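From: Fermín Pereyra
To: Kerkstead Fountain Pen and Ink List
Date: September 10, 2023
Subject: Re: [kerkstead-ink] Old Quiroga blue-black, is it still safe to use?

Abelardo Saavedra wrote:
> Dear all,
> In August I bought a box of old writing things from an estate, and inside
> were 2 bottles of Quiroga blue-black. One is sealed and the other is half
> full. The label is brown but I can read it. On the bottom of the open
> bottle there is a dark layer that does not move when I turn it.
> I would like to put this ink in my Trolach, the one with the piston, but
> my wife says I will ruin it. Has anyone used Quiroga of this age? Can I
> filter it? And is it true that it gets darker on the paper after one day?
> Abelardo

Dear Abelardo, dear list,

First I ask pardon for the long answer. I used Quiroga blue-black for many years at work, when we still wrote the stock books by hand, so I have some opinions about it. My English is slower than my pen, please be patient.

Your wife is right about the open bottle. Quiroga blue-black is an iron gall ink. When the air enters the bottle, the iron part slowly becomes solid and falls to the bottom. This is the dark layer you see. You can filter it through coffee paper and the liquid will look clean, but new particles continue to form in the liquid, and they will form inside your pen also. I did this once with a cheap school pen, and after nine days the feed was completely blocked. I had to throw away the pen. With a Trolach I would not even try, as the piston is difficult to remove and the factory no longer sells the seals.

The open bottle is still good for a dip pen. Please do not shake it. Take the ink from the upper part with a glass dropper, put a little in a small dish, and throw away what remains when you finish. Wipe the nib often. Iron gall ink eats the steel nibs, so buy the cheap ones and change them.

About the sealed bottle, I would hope more. Open it and smell it. It should smell a little sharp, like a hospital. If it smells of cellar, or if there is a skin on the top, then it has mold and it must go in the trash. Never put an ink with mold in any pen, not even for a test, and do not put it back on the shelf with your other bottles.

If the smell and the surface are fine, make this test. Put a few drops in a clean glass and leave it covered until the next day. Then turn the glass slowly against a lamp. If the ink runs down the wall smoothly, good. If it leaves small grains, treat it the same as the open bottle.

Yes, it is true that it gets darker. It goes on the paper as a rather weak blue, and in one day it becomes almost black. I write a line in the morning and compare it in the evening with a new line beside it. On my Nodow pad, the 102 gram one, the difference is very clear. On the thin copy paper it is less, and the ink passes to the other side. Please keep these samples away from the window. The blue dye fades quickly in the sun and afterwards you cannot judge anything.

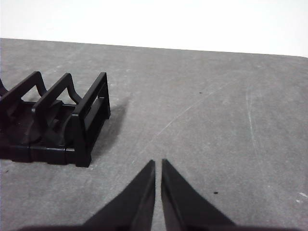 For the cleaning, if you do use it in a pen later, I recommend the following. Rinse with cool water until it comes out almost clear. Then fill with water with a small spoon of white vinegar in it, leave it a quarter of an hour, and rinse again many times. Do not use ammonia first with iron gall ink. It makes the iron come out of the liquid and stay in the pen, and this is the opposite of what we want. After the vinegar and plenty of water, a weak ammonia is permitted for the rest of the dye, but I seldom need it.

And do not leave the pen full when you travel. I empty mine on Friday even if it is half full. It feels like a waste but the seals are more expensive than the ink.

One question for you, if I may. Does the label have the small ship in the corner, or only the name? The older Quiroga had the ship, and I believe the recipe was more acid then. I paid 200 pesos for a bottle with the ship many years ago and I never found another. If yours has it, I would be grateful if you could send me a written sample by mail, only a few lines, on whatever paper you have. I can send you in exchange some of the Nodow sheets, which are not easy to find outside my country.

With friendly greetings to you and to your wife,
Fermín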